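Workshop notebook, Larkside fiction group, April

Draft two of the ferry story came back this afternoon with more pencil on it than I expected, and I'm grateful for every mark (well, most of them). The main complaint is the opening. Our heroine spends 17 lines getting out of bed before she so much as looks at the harbor, and I do love those lines, but I can see they're me warming up. 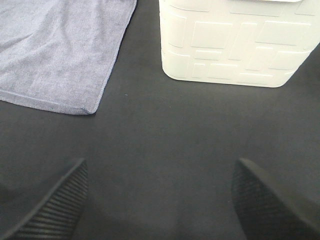 Page last changed: April, 4:40 p.m.

So, the plan is to start her on the dock at Ferwood with the ticket already in her hand, and let the bad job come out sideways, in what she says to the ticket clerk.
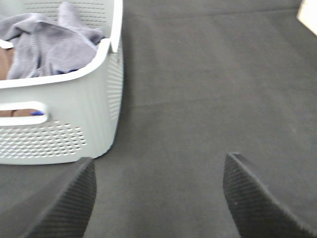

I also want to keep the clerk grumpy, even though two readers asked for him to be nicer. He's the only one in the story who wants something simple, and I think it helps her to push against him a bit! 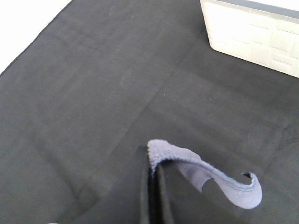

Gray mat with a long fold across it.

Word count is 269 for the new first scene, down from about 400 or so, and it reads a good deal faster aloud. Still to fix: the aunt is called Kazlauskienė on page 2 and just "the aunt" everywhere after, so I need to pick.
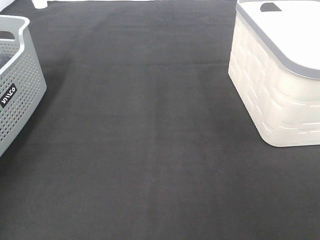
Wavo?

Tried the ending in present tense over tea and went straight back to past. Next time I'll bring the dock scene and the letter, and leave the storm at home until I know who's on the boat.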